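What I Saw at the Lollham Workplace Open Day, and Why I Came Home with a Full Notebook

I have been meaning to write this one up since August, and here it is nearly the holidays, so please forgive the delay! Many of you know that I spend most of my working life helping companies plan their office space and their furniture budgets, and that I will drive a long way to walk through somebody else's building. Lollham was a two-hour drive for me, with one stop for coffee, and I would do it again tomorrow.

The open day was hosted by Preltel, who took over the old mill building there and turned it into their main office. They opened up three floors to visitors — facilities managers, designers, a few brokers, and people like me who just love to see how other folks have solved the same old problems. We were given a name badge and a floor plan at the door and sent up in small groups.

The first floor is what they call the neighborhood floor. Each team has its own area with shared desks, lockers along the back wall, and a long table for whoever wants company. I was curious about the noise, as I always am, so I stood near the middle for a while and just listened. It was better than I expected. They put thick carpet tile under the desks and kept the hard flooring for the walkways, and the old ceiling beams have felt panels tucked between them. Our guide told us the building has 356 desks for 797 employees, and I could hear the people in my group doing the math under their breath. She said the first few months were bumpy, especially on Tuesdays, and that they ended up asking teams to pick their own office days and post them where everyone could see.
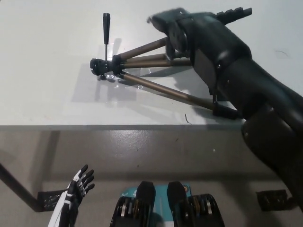
Upstairs were the meeting rooms, and I have to say this was the part I enjoyed most. Preltel used to have a lot of big rooms with two people sitting in them (who hasn't seen that?), so in the new place they went small. Most rooms seat four. The doors are glass with a wide wood frame, the booking panels are at a height you can reach from a wheelchair, and every room has a real light switch on the wall. You would be surprised how often I have sat in the dark waving my arms at a sensor.

The furniture on that floor is mostly the Surus line, and I got to sit in every chair I could find. The seat is firmer than I like, but the arms drop low enough to slide under the table, and that saves you a good bit of floor in a tight room. The side tables I was less sure about. They tip a little if you lean on them, and I lean on everything.

Lunch was in the cafe on the top floor, which has been named Thepsuriya. The noodle soup was wonderful and I went back for a second bowl. I ended up sharing a table with a gentleman who was planning a move for a law firm, and we talked for so long about filing cabinets that we missed the start of the afternoon talk.

What we did catch of the talk was about the move itself. They went in two waves, labeled every crate by desk area instead of by person, and kept the old office open for an extra week so that stragglers could go back for things. If I had one complaint about the day, it would be the parking. The lot behind the mill is tiny, and the overflow lot is a good ten-minute walk along a road with no sidewalk. Wear flat shoes if you go.

They are planning another open day in the new year, and Preltel's front desk is keeping a list for anyone who would like an invitation.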